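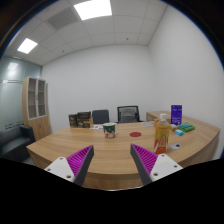
Student project report
Nuria Derese and Cristóvão Lobo
May 29, 2026

We looked at what changed for the people at Lastau when the company began training robots to clear desks and meeting rooms. Lastau looks after offices for other firms. We spoke to 17 employees and read the shift plans going back to December.

The training is done by hand. A worker holds a gripper tool with a camera on it and picks up ordinary things such as mugs, bottles and snack packets. The recordings are used later to teach the robot arm.

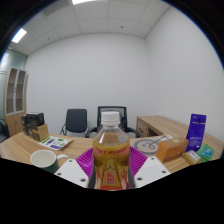 Each recording is short, and a worker is expected to make 188 in a shift. Lamai Nakpan moved to this job from cleaning. She told us her knees are better but her wrist gets sore by the afternoon. She also misses talking with the office staff on her old floors.

Gorazd Tomić plans the shifts. In his view the hardest part was pay, as the new job had no grade at first. It now pays the same as a team lead.

Cleaning hours on the two test floors went from 69 to 56 a week. No one was let go, but two people who left were not replaced. Several workers asked us if they were teaching the machine to take their jobs. Managers had not given them a clear answer when we finished our interviews.

We did not get to visit the night shift.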